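Flollthorpe Makers and Repairers Forum > Automation > Buying and budgeting

Topic: Budget sheet for the desktop teardown bench, what have I missed?

benchgoblin
Posted October 18, 2024

OK, I'm properly excited about this one! We're pricing a second bench for taking apart desktop towers (memory, processors, cards, the lot) and I get to put the sheet together this time. The arm is sorted, Mbeki will hold their price until March. What I'm trying to get right is everything that hangs off the arm, which is where I badly underguessed on the first bench.

Lines so far:

Castau parallel gripper with a spare set of fingers: $3506
Wrist camera and mount
Aluminum profile for the bench top
Fixture plates, either from Gultero or made in-house
Cables, clips, strain relief
Contingency, 20 percent

The plates are the bit I keep going back and forth on. The Gultero ones look lovely and they'll cut them to your drawing, but we change our minds about the layout constantly. Printing our own is cheap in plastic and expensive in evenings.

torque_wren
Nice sheet. Put up what the wrist camera sees on the current bench. You can tell a lot about clearance from that and it might change your finger order.

benchgoblin
Good idea, hang on.
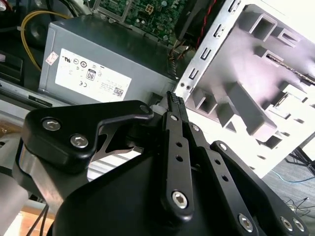
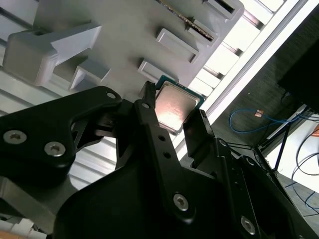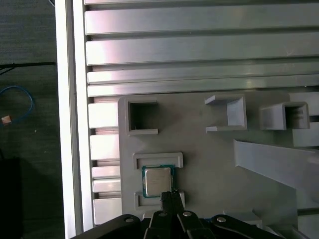
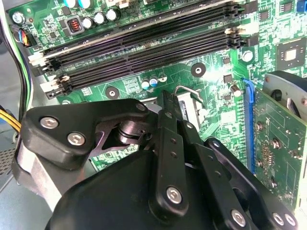
First and last: inside the tower. Middle two: a processor at the grey fixture.

torque_wren
Oh that's great, thanks. OK, look at the first one, with the tips going in between the power supply and that metal bracket. I would not be buying the standard finger set as your spares. Get a longer, slimmer pair and keep the ones you've got for the plate work. Castau do them as an option. The body of that gripper is big and you want it well back from the sheet metal.

pennypincher_mk2
Disagree with wren. Longer fingers flex more, and the processor is the thing you really don't want to fumble. I'd keep the short ones and budget for a way to tip the case so you come in from a better angle. A tilting cradle is just a hinge and some profile offcuts.

torque_wren
A cradle is one more thing to line up every time a different case comes in, though. Towers vary so much.

pennypincher_mk2
So do the brackets inside them! You'll be fighting clearance either way. Mine's cheaper.

solderandtea
I'm in the middle on fingers, but I have strong feelings about the plates. Print your own. Look at how many different shapes are on that one in the third picture, the C-shaped holders, the taller boxy one, the low brackets above and below the processor. If you pay someone to make that and then want one holder moved over a bit, you're paying again. Get the layout settled on printed ones and send the final drawing to Gultero once you've stopped fiddling.

benchgoblin
We will never stop fiddling, that's the problem, haha. But yes, that's a good way to split it. I could put printed plates in this year's column and leave the Gultero quote for the next round.

solderandtea
Do that. And put filament and a spare nozzle in as their own line or they'll come out of someone's pocket.

gasket_moose
Two things from me.

Lighting isn't on your list. The profile in the second and third is coming up really bright, near white in places, and so is that plastic cage in the first. If you're hoping to use the wrist camera to find anything, price a couple of diffused panels. Or get the profile in black, if your supplier does it at the same price. I love black profile and will recommend it to anybody who stands still.

Also, put down a consumables line for screws. The gripper linkages have a lot of hex-socket screws and I'd want a bag of each size in the drawer, plus threadlocker and a decent set of keys that live at the bench.

benchgoblin
Lighting! Yes! Adding it now. I'd lumped the screws in with contingency but you're right, it should be its own line.

pennypincher_mk2
Speaking of contingency, 20 percent is too fat. You've already built one of these. I'd drop it and spend the difference on a second plate set.

torque_wren
Leave it. I've had lead times of up to 18 weeks on fingers, and you'll want that money when the only ones in stock are the dear ones.

gasket_moose
Agree with wren on that one. Freight alone will have a good go at it.

benchgoblin
Keeping it in for now, sorry penny. Updated plan: slim fingers as the spare set (I'll ask Castau if they'll lend us a pair first so we can see how much they flex), printed plates, diffused panels, screws and keys, filament. I do like the tilting cradle, so I'm going to knock one up out of offcuts and see if it's any use on the first bench before it gets a line.

Has anyone bought black profile lately? What did you pay per length, and did they charge for cutting?

gasket_moose
Sending you a message, I've got a whole spreadsheet.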